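Kosbridge发布复活节知识问答题库Plelisura春季版
收录条目568条，新增出处分级与历法校验字段

格雷尔特代尔（Greltdale），2025年3月——节日知识内容出版机构Kosbridge今日发布复活节知识问答题库Plelisura春季版。该版本收录条目568条，按20个主题分类编排，适用于社区活动、图书馆读者活动、学校课外活动及家庭聚会。题库以印刷册和可检索电子文件两种形式提供，内容一致，条目编号相互对应。

与上一版相比，春季版新增条目200条，主要集中在中欧和东欧的彩蛋工艺、斋期饮食、教会历法与地方游戏四个方向。原有条目全部重新核对，措辞有变动的条目在编号后加注修订标记。

Plelisura内容编辑负责人Birdie Villanueva表示：“节日类问答长期存在互相转抄的问题。同一说法在多个出版物中出现，追溯后往往指向同一个没有注明依据的来源。春季版的主要工作是把每条答案的依据写清楚，依据不足的，在条目中直接标明。”

条目结构

每个条目由题干、答案、说明、出处等级、适用年龄段和主题编号组成。题干长度控制在两行以内，便于主持人朗读。说明部分供主持人在公布答案后选读，内容包括相关背景、异说和术语解释。涉及外文专有名词的，在首次出现处附原文拼写，并在书后索引中按字母顺序列出。

答案可能因地区或教派不同而变化的条目，题干中须写明限定范围。例如，涉及斋期禁食内容的条目一律注明所指为西方教会传统或东方教会传统，不使用“基督徒在斋期不吃某物”一类的概括表述。编辑组在复核上一版时发现，读者来函中提出的争议多数与题干缺少限定有关，此次已集中修订。
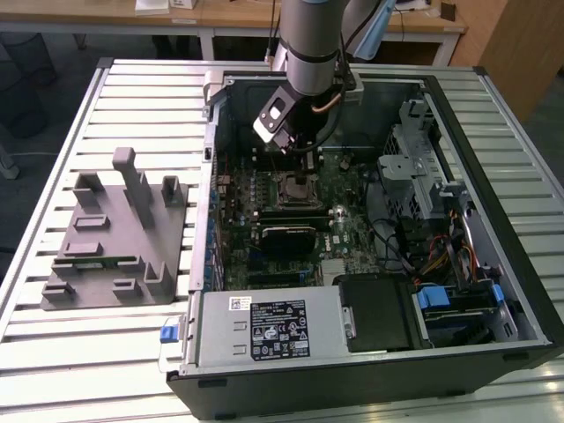 出处分级

春季版采用三级出处标记。一级为可直接查证的同时期文献，如法令、账册、教区记录和当时的印刷品；二级为后世研究著作或民俗调查报告；三级为流传较广但未能找到可靠依据的说法。

三级条目不计入竞赛用题，仅列入单独的“流传说法”部分，供主持人作为谈话材料使用。复活节兔与古代春季女神之间的联系即归入此类。该说法在通俗读物中十分常见，但现存早期文献对这位女神的记载极为简略，没有提及兔子。条目说明中列出了这一说法的主要流传形式，并提示主持人不宜将其作为定论宣读。

关于彩蛋的条目则分别处理。中世纪西方教会在斋期内禁食蛋类，斋期结束后蛋类重新进入餐桌，这一背景有较充分的记载，列为二级。红色彩蛋的象征含义在不同地区有不同解释，题库仅就具体地区的习俗出题，不对其最初起源设问。

历法校验

复活节日期每年变动，是问答活动中最容易出现错误的部分。西方教会以格里历推算，东方教会多数以儒略历推算，两者所用的春分日期和满月日期均为教会规定值，与天文观测值可能存在差异。上一版中有若干条目将“春分后的满月”写为天文意义上的满月，春季版已改为“教会历法所定满月”，并增加术语说明。

所有与日期有关的条目均附历法字段，标明所依据的历法体系。凡答案只在特定年份成立的条目，归入年度附页，不进入正册。年度附页随电子文件更新，印刷册用户可单独索取。2025年两种历法推算的复活节落在同一天，相关条目已收入本年度附页，主持人使用旧版材料时应留意其中关于“两个复活节日期不同”的表述。

审校流程

全部条目经过2轮审校。第一轮由编辑核对出处，检查引文、年代和译名；第二轮由未参与编写的审读人员在不看答案的情况下作答，记录歧义、漏洞和可能成立的其他答案。

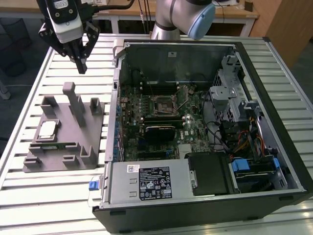
第二轮中出现两个以上合理答案的条目，由编辑组决定改写题干、扩充可接受答案或予以删除。改写后的条目须重新作答，不沿用此前的审读结论。可接受答案的范围印在标准答案之后，包括常见异名、旧译名和不同拼写形式，例如复活节前一周在不同教派中的中文名称。

题目难度由审读结果确定，分为入门、普通和较难三档。编辑人员不参与定级。难度标记仅供编排参考，主持人可根据参与者的年龄和熟悉程度自行调整。

试用情况

春季版定稿前，Kosbridge于2月在Whitlock社区图书馆组织了试用活动。试用分为成人组和家庭组，题目从各主题中抽取，由图书馆工作人员主持。反馈意见主要涉及三点：部分地名的读音不易掌握；饮食类条目中的糕点名称缺少简要解释；家庭组希望减少与教会制度有关的题目。

针对上述意见，正式版为外国地名增加了读音提示，为十字面包、甜味编结面包及斋期结束后食用的奶酪类甜点补充了说明，并提供一份面向家庭活动的选题表。选题表以滚蛋比赛、寻蛋游戏、节日装饰和动物形象等主题为主，不要求参与者具备宗教史知识。

使用与授权

购买印刷册或电子文件的个人和非营利机构，可在现场活动中朗读、投影和少量复印题目，无需另行申请。用于广播、收费竞赛、商业出版物或网络题库的，须取得书面授权。授权范围以主题编号为单位，可单独取得一个或多个主题的使用权。

使用者发现答案有误或掌握更早出处的，可提交勘误，提交时须注明条目编号、版本名称和所依据文献的完整信息。未附依据的意见予以登记，但不进入修订程序。勘误表随电子文件发布，采纳的修订并入下一版正册。

电子文件支持按主题、难度、出处等级和历法体系筛选，筛选结果可导出为主持人用卷和参与者用卷。主持人用卷含答案及说明，参与者用卷仅含题干和作答栏。两种用卷均保留条目编号，便于赛后核对。

供应信息

Plelisura春季版即日起供应。已登记的上一版电子文件用户可免费更新；印刷册用户可索取新增条目活页，活页编号接续上一版，但不包含原有条目的措辞修订，相关改动须对照勘误表使用。

关于Kosbridge

Kosbridge是一家设于Greltdale的内容出版机构，从事节日历史、民俗和历法类知识材料的编写与授权，产品包括活动用题册、主持人手册及图书馆展陈文字。

媒体联系
Birdie Villanueva
Kosbridge内容编辑部，Greltdale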